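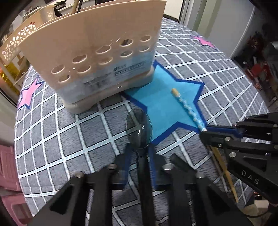 Storage baskets on a kitchen table in Hostorthorpe. The town's one-basket tidying program ends its first round this month.

Print this story | E-mail this story

Basket program claims success, but the clutter numbers are thin

By Adalberto Brandão
October 28, 2023

HOSTORTHORPE - A plastic basket can hold a lot of things. Whether it can cut a household's tidying time by 37 minutes a week, as the people behind a local program now say, is harder to show.

The Nurner Home Project began handing out storage baskets in July to any household in town that filled out a one-page form. The idea is simple enough to fit on the back of that form, where it is printed. Put the basket on the table you eat at. Everything left on the table during the day goes in the basket. Before bed, everything in the basket goes back where it belongs.

In a report released this week, the project calls the first round "a clear success" and asks the town for money to run a second one. It says 1,211 households signed up and that those who answered a follow-up survey spent 37 fewer minutes a week picking up after themselves.

The report does not say how many households answered the survey. Asked for the figure, a project spokeswoman said it was "still being compiled." She also confirmed that nobody was timed. People were asked in September to remember how long they used to spend tidying before July, and then to guess how long they spend now.

That leaves plenty of room for wishful thinking. It also leaves out the summer. School was closed when the baskets arrived and open again when the survey went out, and a kitchen table in July does not get used like a kitchen table in September. The report does not mention this.

The baskets are the ordinary kind, with holes in the sides. Trosard, the housewares store on Mill Road, supplied 2,000 of them at a discount and is listed on the report's cover as a "founding partner." The store sells similar baskets for $4.99, and it put up a window display for the program the same week the first forms went out. A manager there said sales of storage items had been good this fall but would not give numbers.

With 1,211 households signed up and one basket promised to each, there should be a fair pile left over. The spokeswoman said some families were given extras on request. That would seem to cut against the whole plan, which warns in bold type that "a second basket is a second mess."

Several people who took part said they liked having the basket, though not always for the reason advertised. One mother of two on Besnard Street said hers had worked very well for nine days. By the second week the nightly emptying had stopped, and the basket had become the place where pencils, rubber bands and school notices went to stay. She moved it to the top of the refrigerator and says the table looks better. She answered the survey and reported that she was saving time.

"Well, I was," she said. "I wasn't putting any of it away."

A retired bus driver two doors down said he uses his for onions, and that the holes are good for that.

Others had kept up with it. A couple on the same street said the nightly emptying had turned into a habit and that they no longer hunt for keys in the morning. They already owned two baskets before the program started and said they could have done the same thing with either one.

The project wants $12,000 for the second round, which would start in the spring and add a printed guide, a wall chart and a refresher visit. The request does not include money for anyone outside the project to check the results. The spokeswoman said an outside review would be "something to look at down the road."

Town officials have not set a date to take up the request. A clerk said the report had been received and that the pages listing survey questions appeared to be missing from the town's copy. The project said it would send them over.

In the meantime, residents who signed up and never got a basket can still pick one up at the Trosard service counter during store hours. Bring the form. The store is also offering 99 cents off a matching lid, which the program's own instructions say not to use.

Print this story | E-mail this story

Related items
- Trosard to extend parking lot behind Mill Road store
- Besnard Street water main work to run another two weeks
- Library book sale short on shelves, long on cookbooks
- Letters: What the town should stop paying for
- School supply drive extended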